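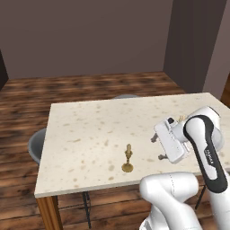
Fig. 1. Simulated arm, open gripper, one candlestick.

Week 7 - Collecting demonstrations

The set for the lab has 388 episodes for training and 17 held back. Please leave the 17 alone, however lonely they look.

An episode is one attempt at one task, start to finish. Record the joint positions, the gripper state and every camera view. Write the instruction before you drive the arm - written afterward, it tends to describe whatever you managed to do. 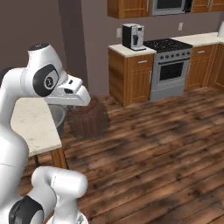

Move the start pose between episodes. A policy fed one pose learns one pose, and will defend it stubbornly. Keep failures in their own folder. Labels go to Noemi Donati.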